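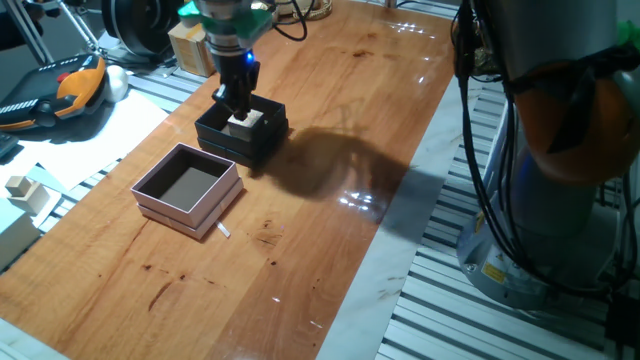
A day at the Flevetti open house, two grippers and a lot of little blocks

Posted 2025-11-16

I'd been wanting to get inside Flevetti's test shop ever since we started arguing at work about which gripper to buy, so when they opened the doors I signed up the same hour. It's a long drive from us and the parking is terrible (get there early, trust me), but the coffee was free and they let you stay at a bench as long as you liked!

I skipped the welcome talk and went straight to the arms. The bench I ended up at had a gorgeous reddish wooden top, all grain and dark streaks and shiny as a bowling lane. The job was pick and place: take a small pale block, put it down inside a dark blue open box. There was a pink box on the table too. Sounds like nothing, right? Well, try it with your own settings. I came in too low on my first go and gave the rim a good knock.

They had 2 grippers to compare, the Calvo and the Tastow. Both have two fingers, both bolt onto the same wrist, and on paper you'd have a hard time picking between them. The Calvo closes fast and hard. I liked it right away, and then I watched it nudge the block sideways just before it grabbed, over and over, and I liked it a little less. The Tastow is slower and kind of sleepy, but the block stayed where it was supposed to. If you're only dropping parts in a bin, get the Calvo and be happy. We load trays with tight corners, so I kept drifting back to the other one.

The sheet taped up at the next bench had the overnight run on it: 1,673 clean placements for the Tastow and 1,582 for the Calvo, same program, same number of hours. I asked how many misses and got a shrug, so take that for what it's worth. I'd love to see it done again with oily parts.

One thing I'd never thought about was glare. With a glossy table and bright ceiling lights you get white spots all over the wood, and the arm throws a big shadow right across the middle. The camera on the Trunesix controller lost a block in that shadow while I was at it, and we had to turn up the exposure before it would find it again. We have shiny steel tables at home, so I wrote that down in capital letters.

The Trunesix menus are fine, by the way. It took me 4 tries to find where you set the approach height, but once I had it I could change it without stopping the program, and our old controller can't do that.

Lunch was sandwiches, gone by the time I got there. I went home with a price list and a sore neck, and they're sending us a Tastow on loan in January. I'll put up our own numbers once it's been on the tray line for a while.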